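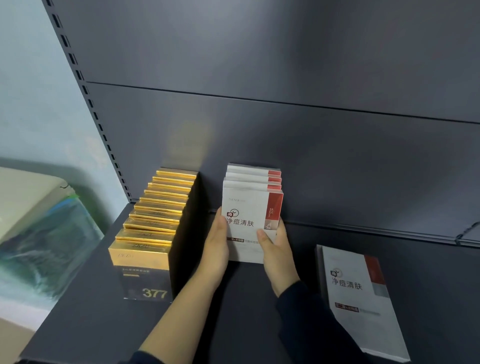 Bring back the lyric sheet. I mean the folded paper kind that used to slide out of a record sleeve or unfold from a CD booklet in nine tiny panels, with every word of every song printed on it in type so small you had to carry it over to a lamp. I have been buying music since I was twelve years old, and I can tell you that the albums I know best are, almost without exception, the ones that came with the words. Most of my collection lives in boxes now, and when I pull one out on a rainy afternoon it is very often the paper I go for first. The music I can get anywhere. The paper I have to go to the shelf for.

I got started on this because of a band called Perum, who I saw in September in the back of a bakery in Rullcombe. If you haven't heard of them I won't hold it against you. There are four of them, they play slow, warm, slightly crooked pop songs, and their singer, Zodwa Oosthuizen, has one of those voices that seems to be leaning on a doorframe while it talks to you. I loved them. I bought the album off a card table on my way out, drove home with it on the passenger seat, and opened it at my kitchen counter at half past eleven at night with my coat still on. Inside was the record, a plain white inner sleeve, and a little card with a download code. The code worked fine, and I have no complaint about the code. But I had just spent the evening listening to a woman sing what I was fairly sure was a song about her grandmother's sewing machine, and I wanted to know whether I'd heard it right, and there was not one word printed anywhere in the package except the titles and a thank-you to the drummer's parents.

Now, I know what you're going to say, because my nephew already said it. The words are all online. You hold up your phone and they scroll by in time with the song, lit up one line at a time like karaoke. And sure, for a big hit, that's mostly true. I've used it. But try it with a small band and see how you do. For Perum, I found three songs out of eleven. One of the three had the chorus in the wrong place, and another had a line that read "the bobbin in the rain," which I thought was rather lovely until I wrote to the band and found out it was "the bobbin and the reins." Somebody had typed it in by ear, bless them, and they'd done it out of love, and they'd gotten it wrong, and now it's wrong in every place that copies from that place.

I do want to be fair to mishearing. Mishearing is one of the great pleasures of being a listener, and I'd never want to lose it altogether. I sang one particular ballad at the top of my lungs for six years believing it was about a lighthouse, and I was sorry to learn that it was about a divorce. But the fun of a misheard lyric depends on there being a right one somewhere. Otherwise it's just fog.

The other thing about the scrolling words is that they go by at the song's speed, and I don't always want the song's speed. I want to read ahead. I want to see that the second verse is twice as long as the first, or that the last line is the first line with a single word changed. You can't see the shape of a thing through a slot that shows you two lines at a time. When I was fourteen I used to sit on the floor and read the whole sheet top to bottom before I ever put the needle down, and then I'd listen and be amazed at which lines got shouted and which got thrown away. Some of the best ones on paper went by so quick you'd never have caught them. Some of the dumbest ones on paper turned out to be where the whole song opened up and took off! I learned more about singing from that than from four years of school choir, and I say so with affection for the choir.

Mpho Molefe, who runs the Omell label and has put out more good records on less money than anybody I know of, was kind enough to talk to me on the phone about this for much longer than she had planned to. I went in thinking the answer would be money, and partly it is. Her last pressing was 475 copies, and a printed insert for a run that size costs more per copy than you'd like, and every extra piece of paper is one more thing somebody has to stuff into a sleeve by hand at ten o'clock at night. I take all that seriously. I've stuffed envelopes for a church bazaar and I know what it does to your thumbs.

But she also told me, and this surprised me, that a good many of the bands don't want it. She offers, and they say no. They're shy. They say the words aren't meant to be looked at, that they're only half of something and look naked lying there by themselves. She had one songwriter who agreed to a sheet, saw the proof, and spent two weeks rewriting songs that had already been recorded. They had to talk him down.

I have a lot of sympathy for that. I once wrote a poem for a retirement party and had to leave the room while it was read. Still, I'd like to say to all those shy songwriters, as gently as I can, that we already know it isn't poetry. We aren't going to grade it. When I unfold a lyric sheet and the chorus is the word "hey" eleven times, I don't think less of you. I think, oh good, it's eleven, and I settle in. A recipe card doesn't look like dinner either, and I've got a drawer full of those I wouldn't part with.

And there are songs where the sheet does real work. Perum has two songs on the album with verses in Zulu, and I don't speak a word of it. I can enjoy how it sounds, and I do, but I'm standing outside the window the whole time. When I wrote to the band about the sewing machine I asked about those too, and Kagiso Ntuli, who plays bass and wrote one of them, sent me back both songs typed out in full, the Zulu on the left and his own English on the right, with little notes where he wasn't happy with his translation. One note just said "this is funnier than I can make it." I have read that page so many times it's gone soft at the folds. I hear the song completely differently now. There's a joke in the middle of it! I'd been swaying along with my eyes closed, looking very moved, through a joke about a goat.

He didn't have to do that, and most people would never think to ask. That's my whole trouble with leaving it up to the listener to go and find out. I'm a nosy person with free evenings. The fellow standing next to me at the bakery was clearly enjoying himself every bit as much as I was, and he's probably never going to write to the bass player. He would have read a piece of paper, though, if one had fallen into his lap.

I'm not asking for anything fancy. It doesn't have to be heavy stock or have watercolors on it. One of my favorites is a single sheet, run off on an office copier, a bit crooked, with a verse crossed out and the real one written in the margin in pen. If you can't afford to put it in the record, leave a stack on the card table and ask for fifty cents. If you can't do that, put the words up on your own page, typed by you, with your own line breaks, so that at least there's one place where it's right. Print them large, too, if you would. My eyes are not what they were when I was fourteen and neither is the lamp.

I keep Kagiso's page inside the Perum sleeve now, behind the download card, where the insert ought to be. Zodwa wrote me a separate note to say they're thinking about doing a proper one if there's a second pressing, and that she would like to fix a line in the sewing machine song first. I wrote back and begged her to leave it alone.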